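Search this site Go

Saints and Their Feast Days – Handout 2
Instructor: Elba Barrientos 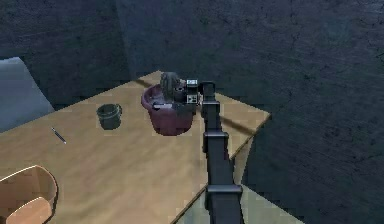 Why do so many feast days fall on the date of a saint's death?
Early Christians treated the day of death as a birth into heaven, and local churches kept lists of those dates.

Terms for this unit: martyrology, vigil, octave, patron. Read pages 77 to 90 in the course reader before the discussion. Feasts could also mark the moving of relics – the word for this is "translation." Thomas Becket has one in July.

Last updated: 2022-02-02

Related
Handout 1: Calendars and Easter
Handout 3: Pilgrim Roads
Reading list (Ye-rin Geum)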